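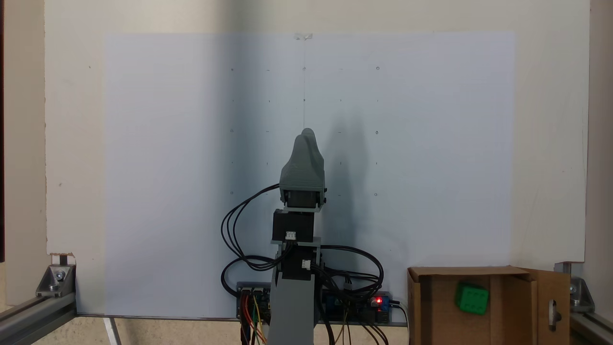
*Figure 7.1. A robot arm in front of a sheet marked with a pencil grid.*

# Chapter 7: Working with a Test Account

Most web services that offer an interface to outside programs also offer a place in which to practise. It is usually called a test account or sandbox. Requests sent to it are answered in the same form as requests sent to the live service, but no real customer is billed and no real message leaves the building. This chapter describes how such an account is opened, how keys are issued and kept, and how a first request is prepared and read.

Readers who have completed Chapter 6 will already have met the parts of a request: the address, the method, the headers and the body. They should have the Ludum exercise files to hand. The examples use two services, Rundov and Onsri. Rundov handles bookings, while Onsri stores and returns records. Their test accounts differ in several respects, and the differences are noted where they affect the exercises.

## 7.1 Keys and limits

A key is a string of characters that tells the service which account is calling. Test keys and live keys are issued separately and must be stored separately. A key should never be written into a file that will be shared with other people. Students at Prirkholm have in past years lost marks in the practical assessment on this point alone.

Every test account carries limits. Rundov allows 2,000 requests in a day, and Onsri allows 4,000. A request that is refused because its body is badly formed still counts towards the total. A short loop with a mistake in it can therefore use up a day's allowance in a few minutes — the worked example in Section 7.4 records 2,192 requests sent before the loop was stopped. On Rundov, the last of these were refused with status code 429, and no further work could be done until midnight.

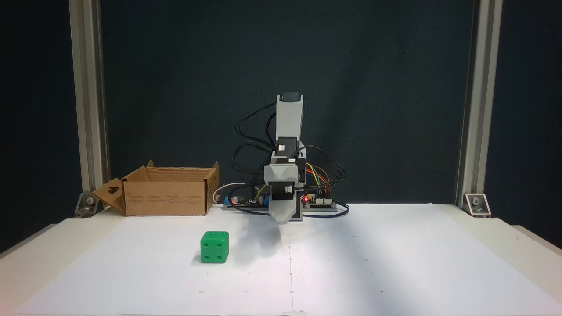 Rosalba Piras would put the limits later in the course. She writes that beginners should be allowed to make a successful call before they are told how calls can fail, and that a learner who has seen one good response will read an error message with far more patience. Teachers who prefer that order may take Section 7.3 first and return to this section afterwards. The exercises have been numbered so that either route is possible.

## 7.2 Before the first request

Open both test accounts and confirm the e-mail address given for each. Copy the test key for each service into the settings file supplied with the exercises, and check that the base address in that file contains the word "test". Leave the time-out at its given value.

Onsri keys issued in December or earlier use the older format and will be rejected. A new key may be requested from the account page — the old one stops working as soon as the new one is shown.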